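Pressemitteilung
17. Oktober 2023

Mesidis warnt vor vorschnellen Versprechen beim »kratzfesten« Geschirr

Verbraucherbüro fordert von Herstellern nachprüfbare Angaben zu Glasuren und Spülmaschinentauglichkeit

Fustuvdale. Kaum eine Tasse kommt heute noch ohne Auslobung in den Handel. »Kratzfest«, »spülmaschinenfest«, »lebenslang farbecht«: Wer vor einem Geschirrregal steht, liest solche Wörter so oft, dass sie kaum noch auffallen. Das Verbraucherbüro Mesidis hat sich angesehen, was dahintersteht, und kommt zu einem ernüchternden Ergebnis. In den meisten Fällen ließ sich die Aussage auf der Verpackung von außen schlicht nicht überprüfen.

Mesidis hat 100 Produktbeschreibungen von Bechern, Tassen und Schalen aus Onlineshops und Prospekten ausgewertet. Nur 8 davon nannten überhaupt ein Prüfverfahren. Bei den übrigen blieb offen, wer geprüft hat, wie oft gespült wurde und bei welcher Temperatur. Auf schriftliche Nachfrage bekam das Büro von mehreren Anbietern eine Antwort, die im Wesentlichen den Werbetext wiederholte.

»Ich glaube gern, dass es sehr gute Glasuren gibt«, sagt Peiyu Shi, bei Mesidis für Haushaltswaren zuständig. »Ich würde es nur gern auch nachlesen können. Wenn auf dem Karton ›lebenslang‹ steht, will ich wissen, wessen Leben gemeint ist.«

Anlass der Auswertung ist die neue Becherserie des Herstellers Ridatetti, die seit Februar mit der Zusage beworben wird, sie überstehe 400 Spülgänge »ohne jede Veränderung«. Mesidis hat den zugehörigen Prüfbericht angefordert. Zugeschickt wurde eine Zusammenfassung von einer Seite. Darin fehlen Angaben zum verwendeten Reiniger, zur Wasserhärte und zur Frage, was der Hersteller als Veränderung wertet. Ob ein feiner grauer Löffelstrich am Becherboden mitzählt oder erst ein abgeplatzter Rand, lässt das Papier offen. Eine zweite Anfrage blieb bis Redaktionsschluss unbeantwortet.

Zweifel meldet das Büro auch bei den Gütezeichen an, die einzelne Händler selbst vergeben. Ein Siegel mit Lorbeerkranz sagt wenig, wenn die Kriterien dazu nirgends veröffentlicht sind. In der Stichprobe fanden sich fünf solcher Zeichen. Zu keinem davon konnte Mesidis eine vollständige Vergabegrundlage finden. Mit einem Verstoß gegen geltendes Recht ist das nicht gleichzusetzen, und das Büro behauptet einen solchen auch nicht. Hilfreich sind die Zeichen für die Kaufentscheidung trotzdem kaum.

Die Töpferei Wilczyńska, die für die Auswertung als Fachbetrieb befragt wurde, hält schon den Begriff »kratzfest« für unglücklich. Graue Striche im Becher seien in vielen Fällen Metallabrieb vom Besteck und ließen sich oft wieder entfernen. Wer das nicht wisse, reklamiere eine heile Tasse. Umgekehrt könne eine Glasur feine Risse haben, die im Laden niemandem auffallen. Auch diese Einschätzung stammt freilich von einem Betrieb, der selbst Geschirr verkauft, und Mesidis gibt sie mit diesem Vorbehalt weiter.

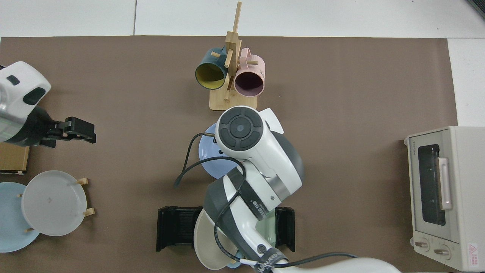 Besonders skeptisch sieht das Büro Aussagen zu farbigen Innenglasuren. Sie werden gern mit dem Argument verkauft, Kaffee- und Teeränder fielen darauf nicht auf. Das mag im Einzelfall stimmen, über die Beständigkeit der Glasur sagt es nichts. Ein senfgelbes Inneres, wie es der dunkle petrolfarbene Becher am hölzernen Tassenbaum hat, stellt den Betrachter vor andere Fragen als das dunkle Innere des blassrosa Bechers daneben. In den ausgewerteten Texten wurde zwischen hellen und dunklen Innenfarben trotzdem nirgends unterschieden. Auch zu Aufdrucken auf der Außenseite fehlten meist eigene Angaben, obwohl ein Schriftzug ganz anders altern kann als die Fläche darunter.

Mesidis fordert die Hersteller auf, zu jeder Haltbarkeitsaussage das Prüfverfahren, die Zahl der Spülgänge und die Bewertungsmaßstäbe öffentlich zugänglich zu machen. Ein Link auf der Verpackung würde genügen. Ob die Branche darauf eingeht, ist fraglich. Eine ähnliche Bitte zu beschichteten Pfannen hatte kaum Folgen.

Käuferinnen und Käufern rät das Büro, Verpackung und Kassenbon aufzubewahren und bei Zusagen wie »lebenslang« vor dem Kauf nach den schriftlichen Garantiebedingungen zu fragen. Gibt es keine, sollte die Zusage beim Preis auch keine Rolle spielen.

Die vollständige Auswertung ist auf Anfrage kostenlos bei Mesidis erhältlich.

Ansprechperson für die Presse:
Peiyu Shi
Verbraucherbüro Mesidis, Fustuvdale

Abdruck honorarfrei, Beleg erbeten.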